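Portion Notes and Lunch Choices in a Campus Cafeteria
Student Project Report, Nutrition and Community Health
Project group: Océane Thibodeau, Valdis Koppel, Francine Sutherland
Faculty advisor: Hélène Ross
Submitted Dec 6, 2025

1. Background

The cafeteria in Lévesque Hall serves lunch to students, staff and visitors. Most of the food is self-serve, and people fill their own plates from a hot line and a salad line. In an earlier class project, students asked diners what they found hard about eating a balanced lunch. Many said they did not know how much of a food counted as a serving. Pasta, rice and salad dressing were the foods they named most.

Our group wanted to find out if a small printed note beside each of those foods would change how much people took. The notes did not say whether a food was good or bad. They gave the size of one serving and compared it with the scoop or ladle already in the pan. For rice, the note read "One level scoop is one serving." For dressing, it read "Half a ladle is one serving."

We had two questions. Would the average amount taken per diner go down when the notes were up? And would diners say they had noticed the notes at all?

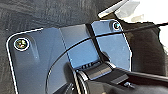 Figure 1. Blue-gray plate with screws.

2. Method

The project ran for 14 serving days. The first half was the baseline period, with no notes. During the second half, the notes were in place on both lines. We did not change the menu, the prices or the serving tools. Réjean Thibodeau, the kitchen manager, kept the same menu rotation in both periods so that the same dishes came up in each.

We measured food by weight. Each pan was weighed before it went out and again when it came back, and refills were weighed the same way. The difference was divided by the number of lunches rung up at the register that day. This gave us grams per diner for each food. It did not tell us what any one person took, and it counted food that was spilled or left on plates as food taken. We thought about weighing plate waste too, but the dish return is shared with the coffee bar and we could not separate the two.

The register recorded 1,462 lunches in total. Of these, 857 were in the baseline period and the rest were in the note period. The drop was mostly due to a field trip that took two large classes off campus, and to one day of heavy rain.

We also ran a short exit survey on the last three days. It asked three things: whether the person had seen any notes on the line, whether they could recall what a note said, and whether they had changed what they took. The survey was on paper and no names were collected.

The notes were printed in black on cream card, in large type. We tried a first version in August with a few summer staff members, and they told us the wording was too long. The original rice note gave the serving in cups and grams as well as scoops. We cut it down to the scoop only.
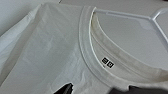
Figure 2. White T-shirt, laid flat.

3. Results

Rice showed the clearest change. The average amount per diner was lower on every day of the note period than on the matching baseline day with the same menu. Pasta was lower on most days but went up on the day it was served with meatballs, which was also the busiest day of the project.

Dressing was harder to read. The weights went down in the first days of the note period and then came back to nearly the baseline level. Valdis, who did most of the weighing on the salad line, noted that the dressing card was knocked over several times and was sometimes lying face down when he came to collect the pans. We did not record how long it was down, so we cannot say how much this mattered.

We also weighed steamed vegetables, which had no note. We had wondered if people taking less rice would fill the space with vegetables. There was a small rise, but it was no bigger than the normal change from one day to the next during the baseline.

On the survey, more than half of the people who answered said they had seen a note. Fewer could say what it said, and the rice note was the one they remembered best. Several people wrote comments. One said the scoop comparison was useful "because I never know what a cup looks like." Another said they had read the note and then taken two scoops anyway — they had a long practice that afternoon and were hungry.

4. Problems and Limits

The project was short. We had only one note period and no second baseline after it, so we do not know if the change in rice would have lasted. We also had no comparison cafeteria. The smaller dining room in Mustitz House would have been a good match, but it was closed for floor repairs for most of the term.
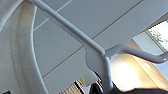 Dividing by register counts is a rough method. Some people buy only soup or a sandwich and never use the hot line, and they are still in the total. If more of those people came during the note period, the grams per diner would look lower even if nobody changed their habits. Francine went back through the register categories to check this. The share of soup and sandwich sales was close in the two periods, but the categories overlap and some staff ring up a combo as a full lunch.

The survey was voluntary. People in a hurry walked past the table, and they may be the same people who did not stop to read a note.

5. Suggestions for a Follow-Up

A later group could attach the dressing card to the sneeze guard, where it would stay upright. We would also suggest weighing plate waste if the dish return can be split for a few days. A third period with the notes taken down again would show whether people go back to their old portions.

Réjean has agreed to leave the rice and pasta notes up through the spring term. The pan weights and the blank survey form are in the course folder, and the weighing sheets are filed with Hélène Ross.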